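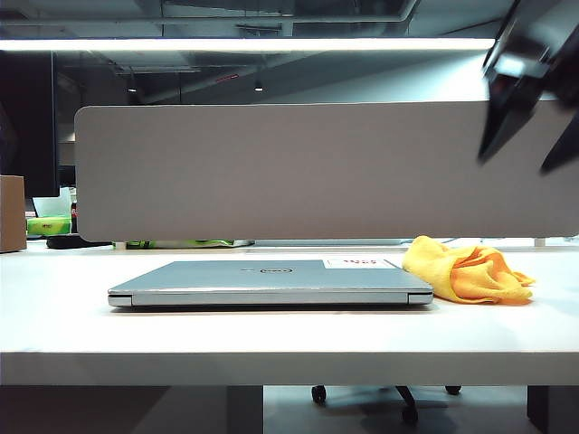

One reader of the April version wrote that the Rorneo wizard sets up encryption in a single click, so why does anyone need a page of steps? The wizard says "Protected" when the click is done. We'd like a bit more proof than that.

Guides > Sandberg Office Handbook > Laptops > Disk encryption

Jun 11, 2022
By the Sandberg help desk

4. Turning on Rorneo

1. Copy your files to a Trolow drive. Open three of them from the copy before you go on.
2. Plug in the charger. Rorneo claims it will run on battery down to 13 percent. Don't test it.
3. Start Rorneo and pick Whole Disk. Quick Mode covers only the documents folder, whatever the green shield suggests.
4. Save the recovery key, then print it.

CAUTION: Do not keep the key on the same laptop. The wizard offers to do exactly this.

5. Restart. If you aren't asked for a passphrase before the system loads, the disk is not locked and you should go back to step 3.
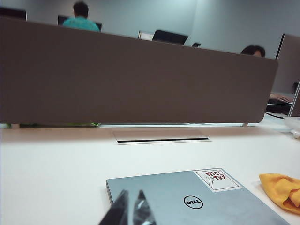 A login password does not encrypt anything. Somebody with a screwdriver can move an unencrypted disk to another machine and read it there - the login screen never comes up. As a defense, it ranks with a NICE TRY sticker on the lid, and the sticker is cheaper.

NOTE: The progress bar often stops at 63 or 70 percent. Leave it alone overnight before calling Grollard support.

Comments (3)

Mine sat at 70 until morning and then finished. Still don't trust it.

Does Quick Mode really skip the desktop folder? The box says "complete."

Yes, it skips it. I checked.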